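# Notes from Orkow: the ferry, the fence and the fish

Tue 15 October

Hello again, and sorry for the gap. I've been back on the border for a fortnight and the connection at the guesthouse comes and goes as it pleases (mostly goes). 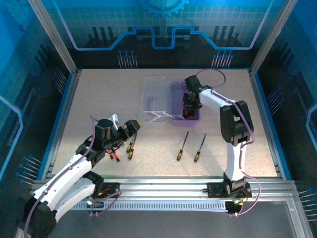
Siebe Meijer wrote in after the last issue to say I'd been far too gloomy about the Orkow talks, that both sides had walked away from the table before and always come back, and that the fishing season would do more to bring them round than any envoy. I've been chewing on that ever since, and I think he's half right, so let me try to answer him properly.

For those of you who joined over the summer: the quarrel is over the lower river, where Aranda says the border follows the middle of the deep channel and Pladville says it follows the old east bank, as drawn on a survey map that predates both governments. Between those two lines you get a strip of reeds, sandbars and one very scruffy island with 191 people living on it. They vote in Aranda, shop in Pladville and get their post from whoever feels like delivering it.

It was all fairly sleepy until February, when Pladville's river police stopped two Aranda trawlers and kept the crews for nine days. Aranda shut the car ferry in reply. Then came the fence posts on the east bank, then the patrol boats, and by midsummer we had 500 soldiers camped in a sugar beet field on the Aranda side, which the farmer is still furious about. He's had one letter about compensation and it was addressed to his late father.

So, Siebe's point about fish. Yes, the season matters. The smokehouses in Orkow buy from both banks, and when the ferry stopped they lost half their supply overnight. I talked to a woman who runs one of them and she was blunt: she'd sign any map you put in front of her if it got the boats moving by the end of the month. You hear that a lot in town. You hear it much less in the two capitals, where I don't suppose anyone has gutted an eel in their life.

And that's my trouble with the cheerful view. The last two times the talks broke down, the people arguing were local. The harbour masters knew each other, the mayors' kids had been to the same school, and they sorted it out over a long lunch. This time the file has gone up to ministers, and ministers have speeches to give. Aranda has an election coming, and the governing party has put the river on its posters. I saw one on the bus shelter opposite the guesthouse, a big blue channel with a flag planted in it. It's hard to quietly split a channel down the middle after that.

There's also the business of Siteo. It's the mediation office both sides accepted in the spring, and I was quite rude about it in an earlier issue. I take some of that back! Their draft is better than I expected. It leaves the border question alone for now and deals with the everyday things first: a shared fishing licence, the ferry back on weekdays, patrol boats to stay out of the strip after dark, and a phone line between the two police stations that somebody has to answer. Dull stuff, and I'd have it tomorrow.

The snag is article four, on the island. Pladville wants its clinic there recognised as a public building, and Aranda reads that as a claim to the land underneath it. The lawyers have been at it for a week. I asked an islander what she thought and she said she didn't mind whose clinic it was as long as the nurse still came, and could I please ask about the boat that used to bring the heating oil. (I did ask. I was told it was "under review". I passed this on and she laughed at me.)

Where does that leave us? My feeling, for what it's worth, is that we'll get the ferry back before winter and not much else. The soldiers will stay, as it's easier to leave them in a field than explain why you've brought them home. My worry is the nights. Patrol boats from both sides are using the same narrow bit of water with their lights off, and one bad collision would wipe out everything Siteo has managed. I'd swap the whole rest of the draft for that one rule about staying out after dark.

I'm off to the east bank on Thursday if my permit comes through, and I'll try to get a proper look at the fence. People in Orkow say it's already got gaps in it, and that the goats found them first.

Siebe, write back and tell me where I've gone wrong. Everyone else too, just hit reply, it all comes to me. And if any of you have a decent copy of that old survey map, I'd love to see the bit south of the lock, because mine's got a coffee ring over it.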